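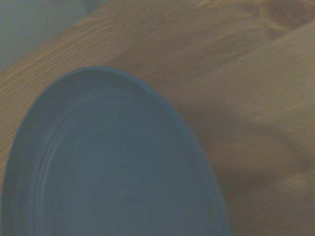
Maglaya tabletop arm kit with the wrist cam – worth it for clearing dishes?

Search this forum Go Advanced search

Posted 8/5/26 by oakleaf_dad

Hi all, long-time reader, and I finally have something to ask! I've had the Maglaya arm kit on loan since July, with the Tilano wrist camera added on, and I'm trying to decide whether to buy the set. It comes to $1,309 with the camera, and the only job I really want it for is picking up plates after supper (my hands aren't what they were, and my wife is tired of hearing crashes). The picture is from the wrist cam, with our blue plate on the kitchen table. My trouble is that the arm can't seem to settle on where the rim is. Is that the camera, the software, or me?

pixelgravy wrote:
Welcome! What a lovely plate, by the way, I'm a sucker for those rings in the middle. I've got the same camera and I'd look at your light before anything else. See how dark it gets right along the right side of the plate? With a soft picture like that, the software can easily take the edge of a shadow for the edge of a dish. I put a cheap lamp on each side of my table and it was a different machine after that. Mine has been a joy, and I'd buy the kit again tomorrow.

Nondex_Owner_8 wrote:
I'm going to disagree a little, with love. Lamps help, sure, but for $1,309 I'd want something that copes with an ordinary kitchen in the evening. I have the older Nondex arm, no wrist camera, just one on a pole looking down, and it gets the whole plate in view every time. In your shot part of the plate is out of view at the bottom and left, so the poor thing is guessing at the rest of the circle. Back it up before it looks.

pixelgravy wrote:
Fair point about backing up! But a pole camera loses sight of the rim the moment the arm swings over it – that was my whole reason for switching. I think the wrist cam is the better buy if you're patient with the setup.

tinsnips wrote:
Has anyone tried the Pretex grip software with this arm? You show it your own dishes first, and it asks for 125 pictures of each one, which took me a whole rainy Sunday and most of a pot of coffee. After that it was very good with my dinner plates and still hopeless with saucers. Support did answer my email, I'll give them that.

oakleaf_dad wrote:
Thank you all, what a kind bunch. I'll borrow the lamp from the sewing room tonight and raise the starting height too. 125 pictures sounds like a lot, but I'm retired and the plate isn't going anywhere. Tinsnips, did you have to pay extra for the software?

tinsnips wrote:
It was a free trial for me, then a yearly fee. Check the price before you sign up, mine went up at renewal and I grumbled for a week.

Nondex_Owner_8 wrote:
Try the height by itself first, please, and then the lamp. If you change both at once you won't know which one to thank.

Thread viewed 2,147 times
Contact the moderators | Forum rules | Back to top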